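Come be on our robot team this semester!

Hi! I'm Manon Girard, and I run the student simulation project at Gornthorpe. We're looking for 3 new people to join us for the spring, and if you've been poking around the club page wondering whether you're "technical enough," please keep reading, you probably are.

What we do: we teach a simulated arm to handle small everyday things on tables, shelves and beds, all inside rooms we build ourselves on the computer. Somebody drives the arm, we save the run, and later we train a policy on those runs and watch it do something completely different from what we wanted (my favorite part, weirdly). At the end of the semester we enter the Irelen challenge, where every team gets the same tasks and has to run them in rooms they've never seen before. Last year we came in 8th out of 27 teams and I'm still pretty happy about it.

The three spots:

Room builder. You put together scenes: furniture, lighting, clutter, where the arm gets mounted. If you've ever made levels for a game or messed with 3D models for fun, you'll pick this up fast.

Driver. You steer the arm through tasks, over and over, and keep notes on the ones that went badly. Patience matters a lot more than video game skills, although I'll admit our best driver plays a LOT of video games.

Training person. You'll work with Ragnvald Engebretsen on the learning side. Some Python is needed for this one — not a ton, but you should be able to read somebody else's script and fix it without crying.

Right now we're in the middle of our animals set, which means toy-sized figures with skinny legs and tails, and all the headaches that come with them. A block is easy to grab. A dog is a whole different story, and where you'd want to take hold of it depends on which way it's facing.
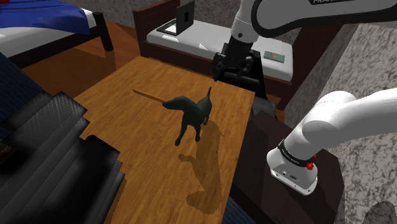

We have 17 tasks planned for this set and would love to have the rooms for all of them finished by April, so the new room builder gets to jump right in. Drivers start a little later. Training goes on pretty much forever.

We meet twice a week at 6 pm in the Tremitz lab, second floor, and most people put in around 3 more hours on their own time. There's no pay, sorry! You can get project credit if your advisor signs off, and Myklebust covers our travel to the challenge, plus the pizza. You don't need your own fancy computer, the lab machines do the heavy lifting and you can log in from home.

Any major is fine, any year is fine. We've had a music student and two nursing students and they were great. If you've never touched a robot, simulated or otherwise, just say so and I'll sit with you for the first couple of meetings.

To apply, send me a short note through the club page with your name, which spot you want (pick two if you can't decide) and something you made that you liked. It can be anything — a game, a spreadsheet, a birdhouse. Training people, please add a bit of code too, and messy is okay.

I'm reading notes as they come in and I'd like to have everybody picked by the end of January. Come sit in on a meeting before then if you want to see how it goes, the door's usually propped open.

Manon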